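How a football league table works

A league table puts clubs in order by points. A win earns three points, a draw earns one and a defeat earns none. Sindale played 17 matches and lost 5 of them.

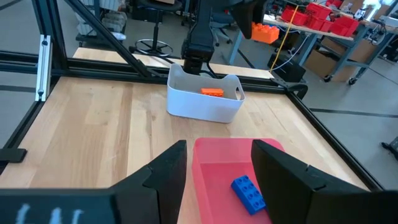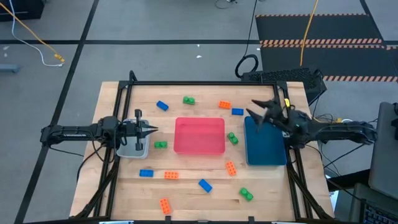
Goal difference separates clubs that are level on points. Take the goals scored and subtract the goals let in. If more goals are scored than let in, the number is positive.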